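Plirar: a little dataset of breakfast recipes and how long they really take

README, last tidied up in June

G'day, and thanks for stopping by. Plirar is a collection of home breakfast recipes, typed up from handwritten cards, community cookbooks, school fete booklets and the backs of envelopes, with one extra column I've never managed to find anywhere else: how many minutes the thing took when somebody made it in an ordinary kitchen. I started it because I was cranky about a pikelet recipe that claimed ten minutes. It took me closer to half an hour, and that was with the batter already in the fridge!

What's in it

There are 3,757 recipes in the main file, recipes.csv. Of those, 2,674 have at least one timing in timings.csv. The rest are waiting for someone to cook them, and if you fancy having a go, please do (instructions further down). Each recipe has an ID, and the same ID turns up in both files, so joining them is easy.

The columns in recipes.csv:

recipe_id: text, always starts with PL
title: as written on the source, spelling mistakes and all
source_type: card, booklet, newspaper clipping, or other
claimed_minutes: what the recipe says, blank if it doesn't say
serves: a number where I could get one, otherwise blank
ingredients_raw: the whole list as one string, separated by semicolons
method_raw: the method, with line breaks squashed out
heat_source: stovetop, oven, grill, toaster, microwave, none

And in timings.csv:

recipe_id: matches the other file
prep_minutes: from opening the first cupboard to turning on the heat
cook_minutes: from heat on to food on plate
cleanup_minutes: optional, and people are very bad at filling it in
kitchen: Brerkent, Lougher or elsewhere
notes: free text, occasionally rude

Brerkent and Lougher are the two kitchens where most of the timing happened. Brerkent has a gas stove with one burner that sulks, and Lougher is all electric with an oven that runs hot. I've left the times as they were recorded and haven't tried to correct for either one. If you'd like to adjust them yourself, the kitchen column is your friend.

A word on toast

Toast was the biggest argument in the whole project. Is cheese on toast a recipe? Is Vegemite on toast? I said yes to anything someone bothered to write down, which means the toaster category is bigger than you'd expect and full of near duplicates. There are cinnamon toasts that differ only in whether the sugar goes on before or after the butter, and I kept every one of them.
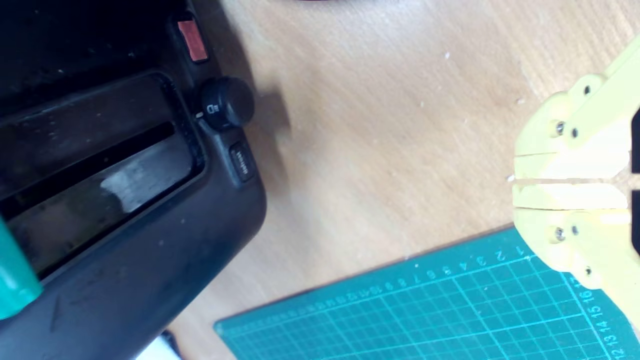

Toaster on its side, crumbs included.

Where a recipe uses the toaster and another heat source, heat_source has whichever one did most of the work. Beans on toast is stovetop. Raisin toast is toaster. French toast is stovetop too, despite the name, and yes, I've had emails. Cook times for the toaster rows start when the lever goes down, and a second go for pale bread is added on to the first.

How the text was cleaned

Not very much, to be fair. I fixed obvious scanning slips (the letter l standing in for the number 1 was a shocker) and turned fractions into plain text, so you'll see 1/2 instead of the fancy single character. Imperial measures have been left alone. Tablespoons are a proper headache: an Australian tablespoon is 20 mL and nearly everyone else's is 15 mL, and most of the cards don't say which one they mean. I've not guessed. If it matters for what you're doing, use source_type and a bit of common sense.

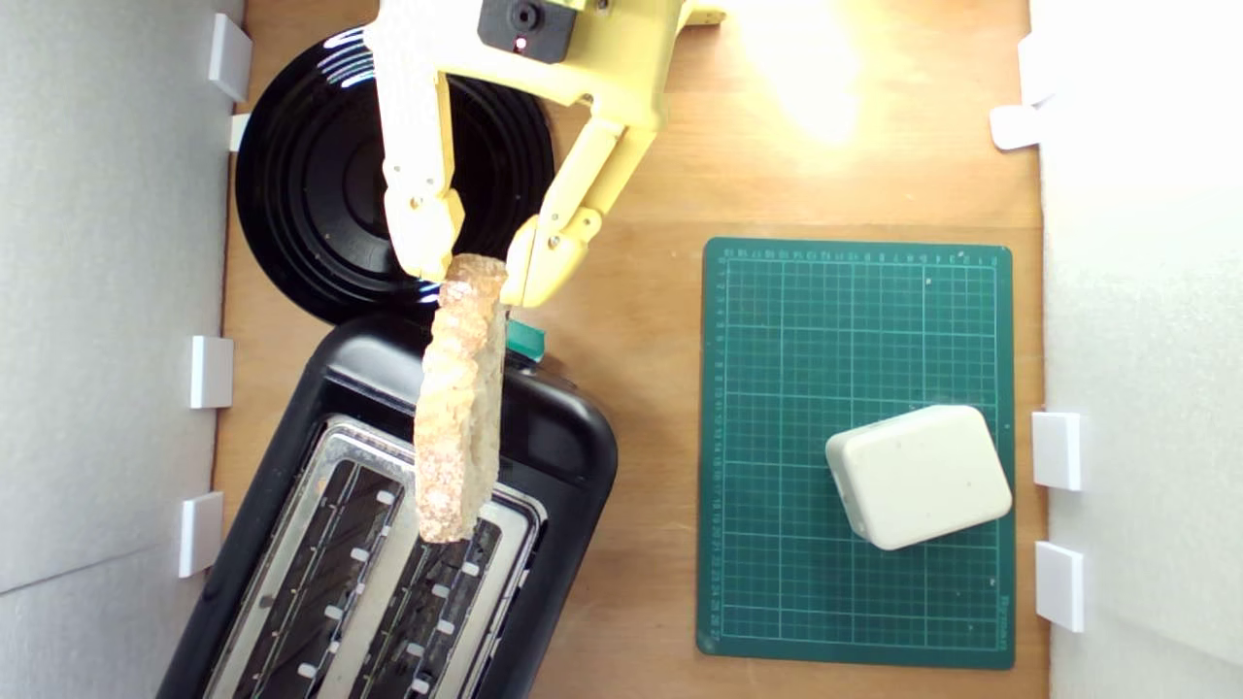
Serving sizes are the other soft spot. Plenty of the booklet recipes were written for fundraising breakfasts and feed up to 300 people, and those will wreck your averages if you're not watching. Filter on serves first, then have a look at what's left. The blanks are real blanks, by the way, so please don't read them as zero or as one.

Known problems

Some titles appear more than once with different methods. That's on purpose.
A handful of newspaper clippings are missing their last line where the paper was torn. The method_raw field ends with [torn] in those.
claimed_minutes sometimes includes resting or soaking time and sometimes doesn't. Bircher muesli is the worst offender.
The porridge recipes lean heavily towards rolled oats, and steel-cut is badly under-represented.
Colour words in the older cards ("cook until a good colour") can't be turned into minutes, so I haven't tried.

Adding your own timings

Pick a recipe with no timing, make it, and write down your minutes in the template file. Round to the nearest minute. Don't practise first! A second or third attempt is welcome as well, just put it on its own row and say so in notes. If you burnt it, send it in anyway and put "burnt" at the start of the note so people can filter it out.

Versions

This is version 2. The first one was a single enormous spreadsheet called Cirnham, after the street I was living in, and if you've still got a copy, the IDs won't match these ones. There's a lookup file in the old folder that maps most of them across.

Use it for whatever you like: charts, homework, a meal planner, settling a family argument about pancakes. A mention of Plirar would be lovely, and if you find a mistake, open an issue with the recipe_id in the title so I can track it down quickly.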